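Fahy Desk Mat, black
Item 3277. Sold by Istport.

Rectangular mat for a wireless mouse, to be laid flat beside a closed or open laptop. Thickness 3 mm. Weight 46 g. Wipe with a damp cloth; do not machine wash.

Supplied singly or in packs of 2. Laptop, mouse and plush toy not included. 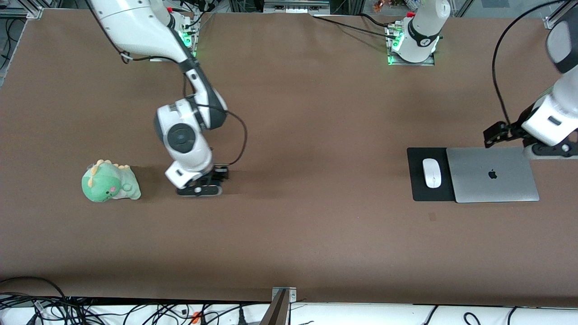
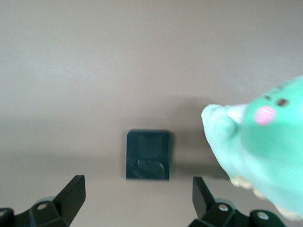
Orders placed before noon ship the same day from the Nanamlow warehouse. The gray version is out of stock until the end of November. For larger desks, see the Urum mat.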